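Shared Workshop Members Build Two-Arm Bench for Bagging Filament Spools

Open bench on Saturday, build notes free to take home

ISTUM, April. Members of the Thygesen shared workshop have put together a two-arm robot bench and are teaching it to handle one of the dullest jobs in the building: getting spools in and out of zip-top bags so they stay dry between prints. The project is called Cevidness and was started by Kadir Akgül, who keeps his own printer at home and brought the idea in last fall.

The bench has two black arms that face each other over a teal work surface. Each arm ends in a gripper with small printed markers on it. The builders worked on the arms in the evenings and did most of the wiring at a table next to the laser cutter.

"Bags are hard," said Akgül. "They fold and they shine, and they never lie the same way twice. We picked them for that reason. A block of wood would have been done in a week."

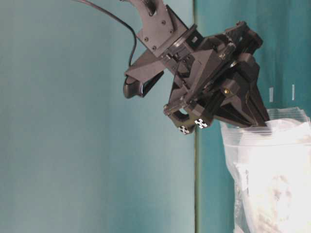
A gripper on the Cevidness bench with its fingertips at the mouth of a clear plastic bag.

Money for the build came from 11 members, who paid in a total of $771. That covered motors, cable and a replacement power supply after the first one failed. The brackets were drawn by Hatsue Uchida, who is on her third version of the wrist. The first version flexed too much under load. The second was stiff enough but left no room to get a screwdriver in.

Nyokabi Mollel wrote the control software and keeps the log of practice runs. She starts with the bag and the spool lying flat, side by side in the middle of the surface, one in front of each arm.
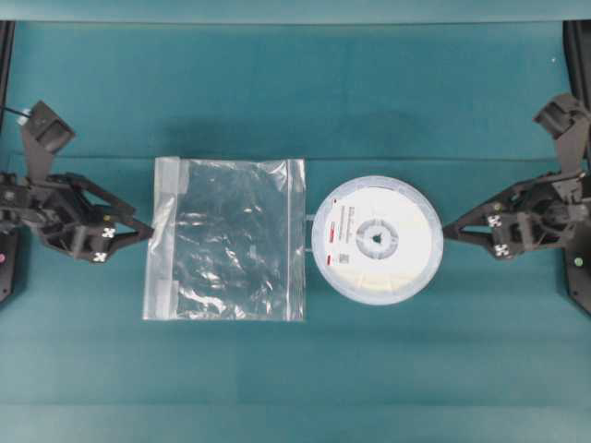 From there the arms have to share the work, and the timing between them has taken up most of the spring. If one arm pulls before the other has a grip, the bag slides and the run has to be started over. Mollel has slowed both arms down for now. A full run takes about 3 minutes, and she expects to speed it up once the grip settings stop changing.

The group does not plan to sell the bench. Drawings, the parts list and the software will be handed out at the workshop, including the parts that did not work.

"I would like somebody to build a second one and tell us what we got wrong," said Uchida.
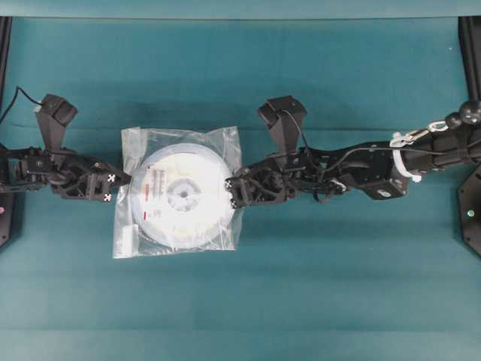 VISITOR INFORMATION

The Cevidness bench will be running on Saturday from 2 p.m. at the Thygesen shared workshop in Istum. Entry is free and no booking is needed. Children are welcome with an adult. Please stay behind the tape while the arms are powered.

Press contact: Nazmiye Başaran, Thygesen shared workshop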